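Call for participants: working group on good practice for gripper work on shared tables

Dremby is looking for people to join a working group which will write and test a set of rules for tabletop robot handling. You do not need to be an engineer. You need patience, clear handwriting or good typing, and the habit of reading a rule twice before you say that it is fine.

Background

In our laboratory several teams use the same tables and the same robot arms. Every team has its own customs. One team writes down each object before a session starts, another team writes it after, and a third team keeps the list only in the head of the person who was on duty. When we wanted to compare results between teams last winter, we could not do it for most of the sessions. The arms had done their work well, but the records did not match each other.

For this reason we have prepared a draft called the Pilo rules. It has 46 rules in its present form. Some of them are short ("Write the name of the operator before the arm is switched on"). Some are too long, and we already know it. The draft covers the preparation of the table, the choice of objects, the speed of the arm near people, the stopping of a session, and the notes which must be kept afterwards. It does not cover mobile robots or arms behind a closed fence.

What the draft says about objects is the part with the most disagreement. Soft, furry and see-through things are difficult to describe in the same way by two persons. One operator writes "plastic", the other writes "glass", and both are sure. We would like the group to spend the first sessions on this question.

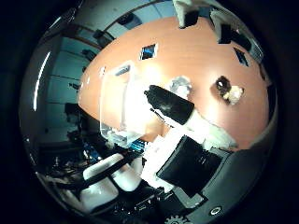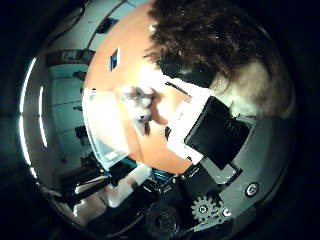

Work at the orange table, seen from the gripper. A clear container stands on the left in the first view; a gray-and-white plush toy is near the center in the second.

What participants will do

You will attend sessions in pairs. One person follows the session with the draft rules in hand and marks each rule as kept, not kept, or not clear. The other person keeps the object list without looking at the partner's sheet. After the session you compare the two papers and write a short common note. Please do not correct the first version of your sheet. We need the differences.

Participants do not drive the arm. A trained operator from Dremby is always present and is the only person who starts and stops it. Everybody in the room may ask for a stop at any moment, without giving an explanation, and this request is always followed.

There will also be two longer meetings at which we discuss the text of the rules line by line. These meetings can be slow. Your remarks on the language are as welcome as your remarks on the technical content, because many of our operators read English as a second or third language.

Who can apply

We have 17 places. We would like a mixed group, so please apply if you have worked in one of these fields, or in something near to them:

operation or maintenance of robot arms
workplace safety
writing of manuals or procedures
library, archive or museum cataloging
teaching of practical subjects

You must be at least 18 years old and able to read and discuss a text in English. Experience with grippers is useful but not required. If you use a wheelchair or need a seat during the whole session, tell us in the application and we will arrange the place before you come.

Employees of Driltard, who supply our table fixtures, may apply as observers. They can join the discussions but they do not vote on the final wording.

Time and payment

The sessions begin in September and take place on weekday afternoons in the Sárközi building. Each participant is paid for every session attended, including the training session, and travel costs are returned against receipts. The names of all participants will be printed in the final text unless you ask us to leave yours out.

How to apply

Send a letter of not more than one page to Magdolna Antal at the Dremby project office. Tell us what kind of rules you have worked with before, and describe one rule that you found impossible to follow and why. We do not need a full CV. Questions on safety, insurance or access to the building should go to Covadonga Quintana at the same office.

Applicants who are invited will receive the complete draft before the training session. Please read it with a pencil.

Call published on Wednesday, May 22, 2024. It stays open until all places are filled.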